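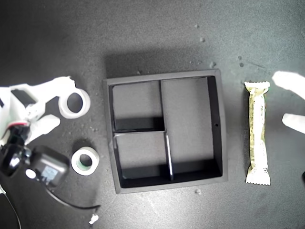 Girish Joshi asked me last week how I keep the arms going, so I promised him a post. Sorry Girish, it's mostly wiping and swearing.

The left one is Jollon and the right one is Dalto, and Jollon is the fussy one. Back in October its gripper started buzzing whenever it closed on anything soft, and I blamed the servo for ages (I'd even put a new one in the basket!) before I thought to wiggle the cable. The plug wasn't pushed home. I pressed it in until it clicked, ran 50 open-and-close cycles and didn't hear a peep.

So now I have a little routine before I switch on. I wipe the fingertips with a barely damp cloth, then push every plug in with my thumb, then move each joint slowly by hand from one stop to the other. If something feels gritty I stop there and take the cover off – three screws on mine, and they love rolling under the fridge.

After that I power up and send both arms to their rest position. If a gripper closes off-centre I redo the zero, which takes 7 minutes if the laptop behaves. Dalto needed it again this morning and I still don't know why. I've ordered a spare cable from Flingate and I'll try swapping that next.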